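Skudik 4 review: nearly there

I've been using Skudik, the trajectory clean-up tool from Wultel, since December, and I've gone from swearing at it to rather liking it. It takes your raw two-gripper demos, lines up both wrist tracks and trims the dead time at either end. I fed it 3485 clips of cloth handling and it lost the track on 210, mostly the ones with patterned bedding, where the old Jastex scripts used to give up far more often.
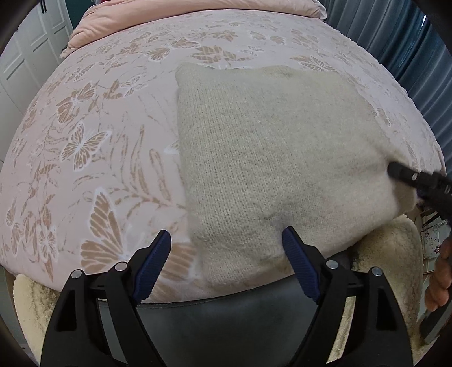

The timeline view is lovely. You drag one handle and both hands move together, so there's no more nudging offsets by eye (bliss!). Exporting is the weak spot – anything over 230 clips in a batch and it sits there sulking with no progress bar.

Knitwear still trips up the grasp detector too. It'll mark a pinch as closed a bit early on thick, soft stuff, and I end up fixing those by hand. Still, I've renewed my licence.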